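Brarklow Theatre: rear stalls delay timing

foldback_virk
Posted in Venues & Live Sound

Brarklow is a converted cinema, 322 seats, with a shallow balcony over the last 4 rows. Mains are flown left and right of the old proscenium. Two small delay boxes were added under the balcony in November.

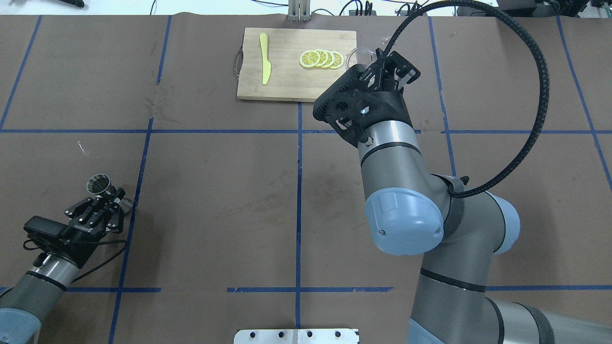
The delays are currently set to 50 ms. From the back row the vocal localises to the ceiling and consonants smear. Distance from mains to the delay line is nearly 23 metres. Has anyone mixed there since the boxes went in?

Cloltton
50 is too short. At 23 m you want 67 ms before you add any offset, less whatever the path from the delay box to the listener takes. Measure it at the seat.

usteven
Disagree that timing is the main fault. I did a touring show there and the delays were running full range. High-pass them at 200 Hz and drop the level first. The smear was mostly low-mid build-up under the balcony.

Cloltton
A filter won't shift the image off the ceiling. If the delay box arrives early, it wins.

usteven
It wins if it's loud enough. These were far too loud.

foldback_virk
Level is matched to the mains at the second-last row. I can bring it down, but the house processor is locked and the settings belong to the venue.

Cloltton
Ask for Banafsheh Taheri in the production office. She gave us the password for the output page on the morning of our bump-in. Abdelilah El Fassi did the original tuning, so his file should still be on the house laptop.

usteven
Check the colour of the patch labels too. Left and right delay were swapped when I was there.

foldback_virk
Thanks. Access is from 2 pm. I'll measure both sides, start at 67 and post the traces.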